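Notes for week 2: Finishing wood that touches food
By Mekdes Hailu, May

In the Thursday class we talked about oil finishes. These notes repeat the main points, and I have added some things I forgot to say.

Wood takes in water and gives it back, every day, with the weather in the room. A finish makes this movement slower but does not stop it. For this reason we must treat both faces of a board equally. If only the top is oiled, the bottom moves faster and the board will cup.

There are two families of oil. Drying oils, such as linseed and tung, become hard when they meet the air. Non-drying oils, such as mineral oil, stay liquid inside the wood and are slowly washed away. The colour also changes: linseed goes yellow with the years, mineral oil stays almost clear.
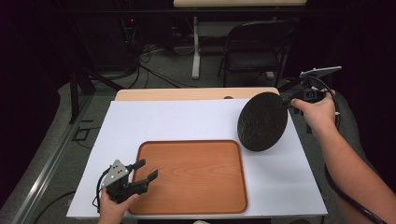 How long should I wait between two coats of tung oil?
Leave one full day in a warm room and two in a cold one, and touch the surface with a dry finger before you go on. If it feels sticky, wait more.

Put the oil on with a cotton cloth, along the grain. After 20 minutes wipe off everything that is still on the surface. Most students leave too much, and then it makes a soft skin which catches dust.

Safety: a cloth with linseed oil can heat up by itself and catch fire. Lay it flat outside to dry, or put it in a metal can with water and a lid. Never leave it folded in the workshop bin.

For next class, please bring one sanded offcut of maple or beech and read the Lekness chapter on end grain. We meet in room 681.

Comments

Fasil Demissie: Can I use walnut oil from the kitchen? My sister has a nut allergy.
Mekdes Hailu: Then please choose mineral oil, Fasil.
Ó Gríofa: My beech went rough after the first wash. I sanded lightly and oiled again, now it is better.

Contact: Storoler Evening Workshops, room 715 | Copyright Storoler | Back to top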